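Packing notebook, May
Snack boxes, second try at the mixed fill

Started 9.15, no tea yet. Maksym Dmytriv's note from last time is still stuck inside the cover: "large bags at the bottom, small ones on top, problem solved." I have read it several times and still don't know which problem.

What we've been asked: Gedus want a mixed box of crisps, puffs, biscuits and filled things, all in their own bags, no inner tray, and they want to be told it will survive a van. The run would be 2000 boxes. They have already decided there will be no tray, so a good part of this notebook is going to be me finding out whether a decision somebody has already made was a sensible one.

Their argument is that the bags cushion each other. Tomás Bastos likes this argument. I can see why, it saves money and sounds like physics. My trouble with it is that a puffed bag is only a cushion while the seal holds, and we have no figures on seals, only a line in the Gedus brief saying they are "robust". Robust compared with what, it doesn't say. I wrote to ask on Sunday and got the same sentence back with a thank-you in front of it.

Fill order

Tried Maksym's order first, to be fair to it. Large bags flat on the bottom, middling ones across them, small packets in the gaps. It looks very tidy. Lid closes without pushing. Then I picked the box up by its ends, carried it down the corridor and back, and opened it. The small packets had gone straight down between the large bags and the walls, and the middle had sunk. So the top layer, the one the customer sees, was gone, and what was left on show was the backs of things.

Did the same walk again with a strip of card down each side. Better, but the strip is a part, and a part is what Gedus say they won't pay for. I'd also guess that whoever packs the real boxes will leave the strips out by mid-morning.

Then the reverse, small packets at the bottom. Stays put much better. The large bags sit on a sort of lumpy floor and can't slide far. Against it: the packets at the bottom take the weight, and two of the biscuit ones had broken corners after a single trip down the corridor. Could have been broken when they went in. I didn't check before packing, which is the kind of thing I tell other people off for. From now on every packet gets a squeeze and a listen before it goes in, and a tick in the margin.

Third way, large bags standing up on their ends, side by side, like files in a drawer. Tomás's idea. I was ready to dislike this and I don't, much. You can pull out one bag without disturbing the rest. The printed fronts face one way, so you can see what you've got. The lid has to press on the top seals, though, and I want to know what that does over a day, not over a cup of tea.

Which box

We had been using whatever was lying about, and it shows. The Cunha carton is the one Gedus are quoting for. Thin walls, nice print, a base that bellies out if you fill it past the fold. Maksym says the base is fine. It is fine if you hold it from underneath, and I have never seen a courier do that.

Measured the belly with the steel rule, empty and then filled with 200 g over the intended weight, twice each. The two filled readings didn't agree with each other, so I'm not writing either of them down as if it meant something. Need a flat surface for this. The bench by the window has a bow in it and so, I suspect, does the rule.

Cadstead have offered a stiffer board at what they call the same price. Their sheet has a very handsome graph on it with no units up the side. Asked for samples. If they come I'll do both cartons on the same day with the same bags, otherwise we're comparing the weather.

The drop question

Gedus's people at Costport say they dropped 20 boxes and had no damage. I would like to believe it. I asked from what height and onto what, and was told "normal handling height". I asked who opened the boxes afterwards and whether they opened the bags too, and that has not been answered. A bag of crisps can look perfect from outside and be gravel inside. If they only looked at the outsides, then they've tested the printing.

So for our own drops, and I want this done the same way each time:

Height marked on the door frame in pencil. Not by eye.
One corner, one edge, one flat.
Box opened by somebody who didn't pack it.
Bags opened as well. Contents tipped onto the white tray and sieved, whole pieces one side, bits the other.
Any bag that has lost its air gets written down before it's opened, not after.

Maksym thinks the sieving is over the top. Maybe. It's a slow job and it does leave us with a lot of crisps. He has offered to help with that end of it.

One control I nearly forgot. Open a few bags of each sort straight from the shop, undropped, and sieve those too. My guess is there will be a fair amount of breakage in them already, and if we don't know how much, we'll blame the carton for it.

Afternoon

Worked through the assortment with Tomás, taking bags out one at a time and trying to agree what counts as large. We didn't agree. He goes by the front of the bag, laid flat. I go by how much room it takes once it's in with the rest, and those are different lists. A tall narrow bag folded over on itself takes up very little, and a fat square one that looks smaller on the table takes over a whole corner. We settled on sorting by hand: if you can close one hand round it, it's small. Not very scientific, but we both got the same answer for nearly all of them, which is more than the rule managed.

Gold Pillows bag, and the blue and white Oishi one.
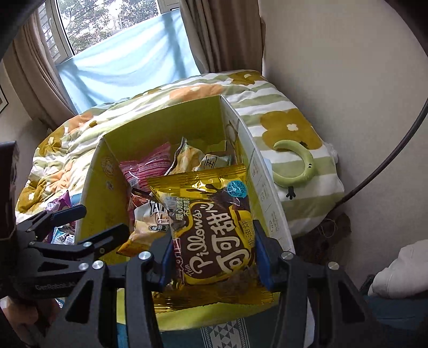
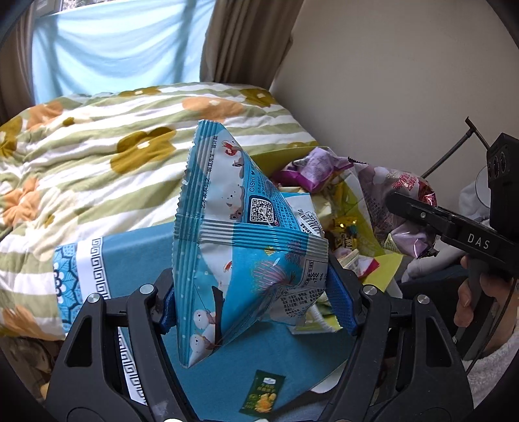
On folding. Maksym folds the tops over to get the lid down and says it makes no odds. I think it does, at the corners. A folded seal makes a hard little edge, and that edge then sits against its neighbour for the whole journey. No proof of this yet. To get some: two boxes, same contents, one with every top folded and one with none, left on the shelf over the car park door where it shakes each time somebody comes in. Look for scuffs on the print and for soft bags. If there's no difference I'll say so here and let Maksym sign it.

On slippery bags. The shiny sort slides against its own kind and grips, a bit, against paper. Tilted a board with two bags on it, one on top of the other, until the upper one went. Did this enough times to be sure of the order and no more than that: shiny on shiny goes first, shiny on card later, matt on card last. That makes me wonder if a single sheet of rough paper between layers would do what the side strips did. A sheet is also a part, I know. But it could be the sheet that lists what's in the box, which Gedus want in there anyway, and then it costs them nothing extra. Tomás thinks they'll go for this. I think they'll want it glossy.

On the look of it. There's a line in the brief saying the box should feel "generous" when opened. We've had a long and fairly useless talk about that word. For what it's worth, the boxes that people walking past said nice things about were the messy ones, heaped in the middle. The standing-up arrangement got "very neat" in a flat sort of voice. I don't set much store by remarks from people on their way to the kettle, but I note they all leaned the same way. If heaped wins, the Cunha carton needs more height, and then the whole costing moves.

Also the labels. Several of the bags have the best-before date on the seal, right where the fold goes. Folded, you can't read it without taking the bag out. Whoever checks the boxes at the far end is going to hate that. Put it in the letter.

Things I don't believe yet

That the bags cushion each other. Might be true for the middle of the box. I doubt it at the walls.
That the base is fine.
That a different board costs the same.
That "no damage" means no damage.
My own idea about the folded tops, until the shelf has had its say.

Things I more or less do

Small at the bottom holds still better than small on top. Saw it every time.
Anything loose enough to rattle will end up somewhere you didn't put it.
Tomás packs faster than I do and his boxes come out no worse. Annoying.

To do

Pencil line on the door frame, and a note underneath so the cleaner leaves it alone.
Chase the Cadstead samples.
Buy undropped bags for the control, from a different shop if possible.
Ask Costport again who opened the boxes. Ask on the phone this time.
Find a straight rule.
Maksym to write up the folding test himself, with his prediction written down BEFORE we start. Mine is on the previous page and I've initialled it.

Left both boxes taped shut on the shelf at 5.40. Tomás's is the one with the blue tape.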